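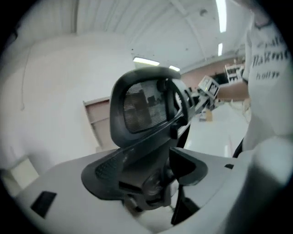

Moldura de plástico preto com painel de malha escura, um dos temas da semana na Purka.

Cadeiras da Purka vão a votos e ganha a que range

Ao fim de um mês de reuniões sentadas, os utilizadores da Purka, a sala de trabalho partilhado por cima do antigo armazém Bouvier, decidiram na quinta-feira quais as cadeiras que ficam e quais as que seguem para reparação. A discussão começou às seis da tarde. Às oito e meia ainda se debatia a diferença entre encosto e espaldar.

Em causa estão 100 cadeiras, compradas em lotes e em épocas distintas, com o gosto variável que essas coisas têm. Há as de madeira, que ninguém escolhe antes das onze da manhã, há as de tecido cor de mostarda e há as pretas, de plástico e malha, que desaparecem das mesas comuns e voltam a aparecer, por milagre, junto às janelas. São também as que dão mais trabalho. O levantamento feito em julho encontrou 19 a precisar de intervenção, entre manípulos presos, malhas descaídas e uma que só desce.

“Tem dignidade, a descida. É lenta”, comentou Muthoni Mfinanga, tradutora, que se senta nessa cadeira há quase um ano e votou contra a reparação.

A proposta em cima da mesa era simples. A Drondireck, oficina que já trata das persianas do edifício, pedia 483 euros para desmontar, limpar e afinar as 19 cadeiras, com peças incluídas e rodas à parte. A alternativa, defendida por Jae-hoon Sung, era vender tudo e comprar um modelo único, para acabar com aquilo a que chamou “o regime de castas”. Levou um catálogo. O catálogo circulou, foi muito elogiado e serviu depois para calçar a mesa do café.

Mirela Teixeira, responsável pela sala, lembrou que a última compra em bloco deixou à Purka 13 bancos altos e nenhuma mesa à altura deles. Os bancos continuam no corredor, onde seguram casacos com bastante competência.

Seguiu-se um período de testes. Cada participante podia experimentar até três cadeiras e deixar uma nota escrita. Entre as observações lidas em voz alta contam-se “firme mas fria”, “apoia onde não preciso” e “é boa, por favor não digam a ninguém”, esta última sem assinatura e com letra que meia sala reconheceu. Soon-im Yoon, fisioterapeuta, foi convidada a explicar como se regula um apoio lombar. Explicou em dois minutos. A demonstração revelou que vários presentes usavam há meses a alavanca da inclinação como sítio para pendurar o saco.

Na votação final, a reparação venceu com folga. A surpresa veio na categoria paralela, lançada para animar a noite, de melhor cadeira da casa: ganhou um modelo de malha preta da segunda fila, conhecido por ranger sempre que alguém se encosta para pensar. Os apoiantes argumentaram que o som ajuda a perceber quem está a trabalhar. Ro-un Ra, que ocupa a secretária do lado, pediu que ficasse registado o seu voto contra e que a cadeira vencedora fosse a primeira a seguir para a oficina. Ficou registado. Quanto à segunda parte, a decisão foi adiada.

A recolha faz-se por grupos, para que a sala não fique de pé. As cadeiras saem pela porta das traseiras – o elevador principal não aceita braços abertos – e cada uma leva uma etiqueta com o número da mesa e a queixa resumida numa linha. Mirela Teixeira pede contenção: na primeira ronda, uma das etiquetas trazia frente e verso e terminava com uma citação.

Durante a reparação, quem ficar sem lugar habitual pode usar as cadeiras de madeira ou os bancos do corredor, depois de retirados os casacos. Não se aceitam reservas, nem lenços, nem livros abertos deixados no assento a fazer de conta que se volta já.

As inscrições para ajudar no transporte estão abertas na receção, das nove às cinco. Até ao fecho desta notícia havia dois nomes na folha, ambos na coluna dos suplentes.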